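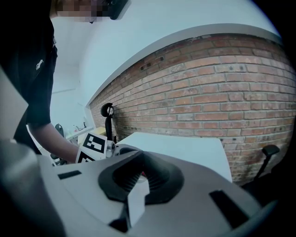 Marker block and gripper, finger piece in its housing

Finger sticks in the housing after replacement, and marker block question

rajitha_e
Hello all. I look after the hand-held grippers at our workshop, and I would like advice on one of them. The white finger piece sits in the black rubber housing, the one with the ribs on the inside. I replaced the finger in September, and from that time the opening width we record does not come back to zero. It stays 3 mm too wide. The finger itself closes completely, I checked it with paper between the tips.

What I did until now: cleaned the slide, changed the rubber housing for a new one from Piltitz, made the calibration again. The calibration file says 62 mm fully open, but with the caliper I measure 60. So I have two numbers which do not agree and I don't know which one I should trust.

Second question. How do you handle the block with the two markers? My colleague Shanthi holds it by hand over the gripper. I would prefer a fixed stand.

Rajitha Ekanayake

jenden_bench
Trust the caliper. When you put in the new finger, did you push it down until it stops? With the ribbed type the rubber grips the finger before it is at the bottom, and it feels seated when it is not. Take the housing off, seat the finger without the rubber, then put the rubber on over it.

oldspindle
I don't agree that it is the seating. A finger which is too high gives a wrong height, it does not give a wrong width, unless it is also leaning. I would look at the print size of the markers first. We lost two afternoons with this. The printer had "fit to page" switched on and every marker was a little too small. Measure the black border with the caliper and compare it with the value in your settings.

jenden_bench
It does lean when it is not seated. Look at the picture, the finger is at an angle.

oldspindle
The camera has a very wide lens. The brick wall is bent also. I would not judge an angle from this.

rajitha_e
Thank you both. I measured the markers and the size is the same as in the settings, so the print is good. I will try the seating tomorrow morning, I need first to find the small hex key.

shanthi.s
I am the one who holds the block :) I hold it by hand because I can turn it slowly and see when the second marker is lost. With the stand from Etell I got good numbers only in one position. For a daily check I think the hand is enough. For the real calibration I agree with Rajitha, it should be fixed.

mill_and_mend
For the daily check also I would fix it. If two persons hold it, you get two results, and afterwards you argue about the results instead of the gripper. A bench clamp and a piece of foam is all we use.

shanthi.s
We have tried the foam. It moves.

mill_and_mend
Then a harder foam, or cork. Ours is cork now.

rajitha_e
Update. jenden_bench was right for a part of it. Without the rubber the finger went down further, I could feel a small click. Now the width comes back to 1 mm, not to zero. I made the calibration again and it says 60, same as the caliper. The log had 891 old readings with the wrong width, and I marked them so they are not used.

oldspindle
Good, then I was wrong about the print. For the last millimetre check the screw behind the slide, Nanayakkara had a note about it in the maintenance thread. Quarter turn only, and measure again after each one.

rajitha_e
I found the note. I will do it after lunch and write the value here.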